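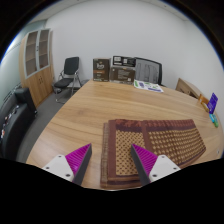
Esko Lappalainen came down on the morning bus from Priveck with the letter in his inside pocket. He had read it so often that the fold had begun to split. It was dated September 23, 2002, and it said that the house at Zoleseck was to be sold, and that as the surviving brother he was asked to come and sign.

The bus was nearly empty. A boy slept across the back seat with his boots on. The driver knew Esko by sight but not by name, and they talked a little about the road, which had been dug up again outside the Gokier works, and then they stopped talking.

He had not been in the house since January of the year their mother died. Matti had stayed on alone. Matti had kept hens, then given up the hens, then written to say he was thinking of keeping hens. They wrote twice a year. Neither of them had ever been any good on the telephone.

The solicitor was called Hämäläinen, a young woman with a cold. She met him at the gate and apologised for the state of the path.

"I know the path," Esko said.

She had the key but it would not turn. He took it from her, lifted the door by its handle and pushed with his knee, and it opened. The kitchen smelled of paraffin and apples. Matti's cap was on its nail.

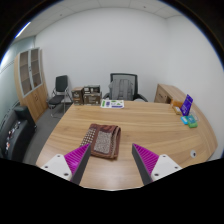
"The buyer has offered for the house and the lower field," she said. "The wood is separate. There's a question about the wood."

"What question?"

"Your brother seems to have sold it already. In part. There is a receipt for 3,000 but no deed, and the man who signed the receipt has moved away."

Esko sat down on the bench by the stove. He thought about the wood, which was mostly birch and not worth that much to anyone. Their father had paid 100 for it and complained about the price until he was old.

"What did he want the money for?" he said.

She blew her nose and looked through her papers. There was a savings book. It had gone up by small amounts for years, and then by the large one, and then 1,315 had been taken out in a single morning. She turned the book round so that he could read the entry himself.

"There was a bill with it," she said. "From a boatbuilder."

He went out by the back door without his coat. The grass was long and his trousers were soaked by the time he got to the shed. He had to pull the bolt with both hands.

The boat was up on trestles, under a sheet. She was small, with 2 thwarts, and the varnish was not a year old. The oars lay inside her, still tied together with the builder's string. When they were boys they had planned a boat like that for a whole winter and drawn it on the backs of feed bills, and Esko had gone off to Priveck in the spring to learn a trade.

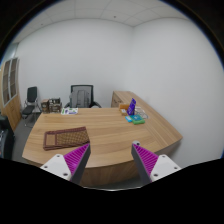
He stood there until Hämäläinen came and found him. She had brought his coat.

"Is it included?" she asked. "In the sale, I mean. It isn't on my list."

"No," he said.

She wrote something down. Then she held the papers against the door for him – there was nowhere else flat – and he signed where she had put the crosses, for the house and for the lower field. He gave her back the pen.

"How will you get it home?" she said.

Esko walked to the other end of the shed and looked at the doors there, which opened on to the slope. They had been oiled.

"The river goes past Priveck," he said, and began to untie the string.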